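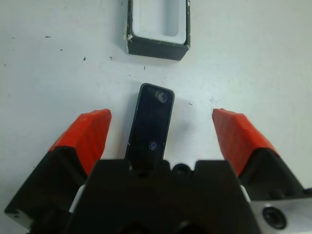
Grornura Tabletop - a two-arm demonstration set

Version 3, 2021-11-27

We're really happy to share this one! Grornura is a set of teleoperated demonstrations for training policies that handle small boxes and trays on a white table. There are 85 episodes, recorded at 30 Hz with both arms logged.

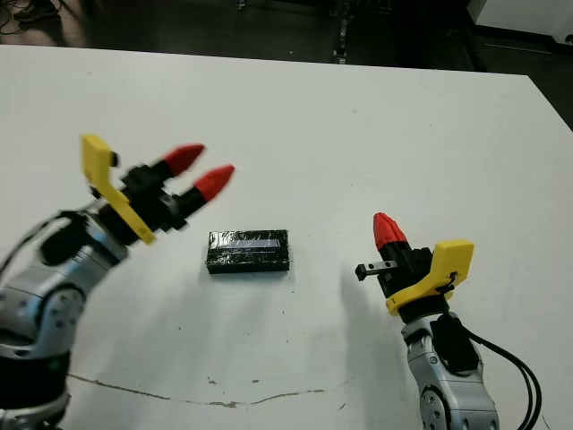
1 min read

What's in an episode

Joint positions, gripper opening and synced video from the head and wrist cameras. The black box starts in a new pose each time, and we love how much variety that adds. Four episodes have short gaps in the wrist video - see gaps.txt. 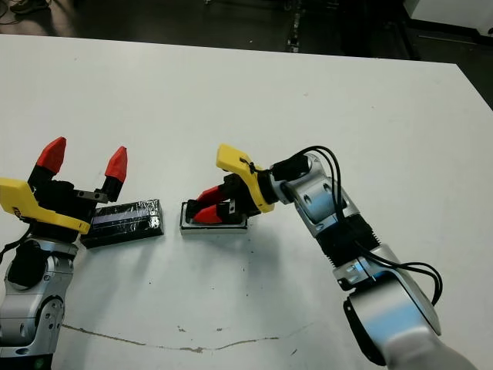
Loading

Use the Fosodau reader, or unpack the files yourself. Questions and fixes go to Ha-neul Yang. Tell us what you train!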